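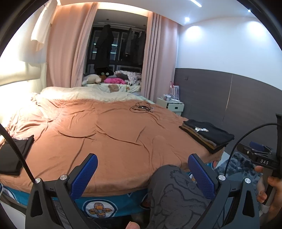 Gripper care: pads and pivots

Njål Aasen has rewritten the upkeep sheet for the hand-held grippers used in our clothes-folding work. The grip pads are now brushed out after every 45 folds. Lint packs into the ridges, and dark knits start to slip.

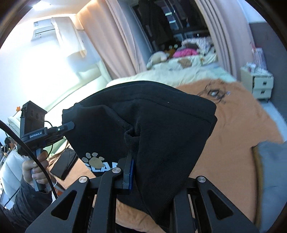
How tight should the pivot screws be?
Snug enough that the linkage has no side play, with the fingers still opening under their own spring. Check both sides, then run the cable once through your hand to feel for kinks.
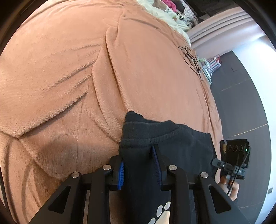 Ragnvald Eide wrote in to say that he would swap the pads in pairs — one new pad against a worn one pulled his cuffs crooked for 9 folds in a row. The sheet will say so from July. Spare pads are in the Hastham store under part 3030.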